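Phromma hand-held gripper, long-term review: finger pads and a closing fault
Posted 2019-05-03

Fleltdale bought a pair of Phromma hand-held grippers for recording grasping demonstrations. The fingers are driven by a trigger, their position is logged by an encoder in the grip, and the recordings train an arm controller supplied by Fliltitz. The total is now 1136 recorded grasps. For the first several weeks I would have recommended the tool without reservation. The review would have been shorter.

The fault is in the closing stroke. After 291 grasps the left finger on one unit began to stop short of its commanded position, while the encoder reported full closure. The log therefore described a firm grasp at the moment the object was slipping. A controller trained on such data learns to lift too early, and ours did: it dropped five bowls in a row during a bench trial on the arm.

Bowls were the usual load throughout. They are light, stiff at the rim and unforgiving of an uneven grip.

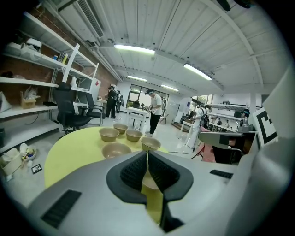

Can the fault be found without taking the gripper apart?
Close the fingers on a strip of paper and pull. A sound unit holds the paper along the whole length of the pads, and a faulty one lets it slide out at the tip. The encoder reading is of no use for this check, as it is taken upstream of the part that moves.

With the cover off, the cause was plain enough. The left finger is fixed to its shaft by a single grub screw bearing on a round section. There is no flat and no thread lock. Repeated closing loosens the screw, the finger creeps round the shaft, and the encoder, which is on the shaft, sees nothing wrong. The right finger has a keyed joint and has given no trouble. I can find no reason in the manual for treating the two differently. 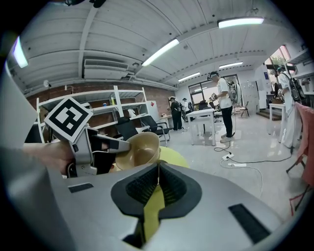
Is it a safety matter or only a data matter?
Mostly data, with one exception. When the finger is loose it can snap forward as the trigger is released, and the gap beside the pads is wide enough to admit a fingertip. Keep the free hand away from the pads until the trigger is fully open.

Farberg, the distributor, replaced the finger assembly under warranty. The replacement uses the same screw. We filed a small flat on the shaft, applied medium thread lock and repeated the paper test after 108 further grasps, with no movement found. The warranty presumably does not survive this — the point was not raised and I did not raise it.

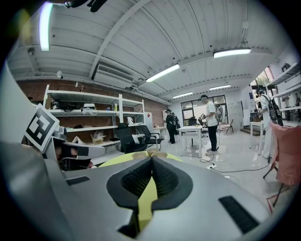 Pad wear has been low, and I have no complaint about the rubber. Grip on smooth plastic is good and debris brushes out easily. The fine ribbing on the inner faces, where the two black pads meet in a V, does most of the work on thin rims. Replacement pads are sold only in pairs.

Other points, briefly. The trigger spring is heavy for long sessions. The housing is comfortable, though large for small hands. The manual gives a torque for every screw except the one that matters.

I would buy the tool again at the same price, with thread lock ordered at the same time. Anyone with existing recordings should run the paper test before training on them — we discarded a full batch from November.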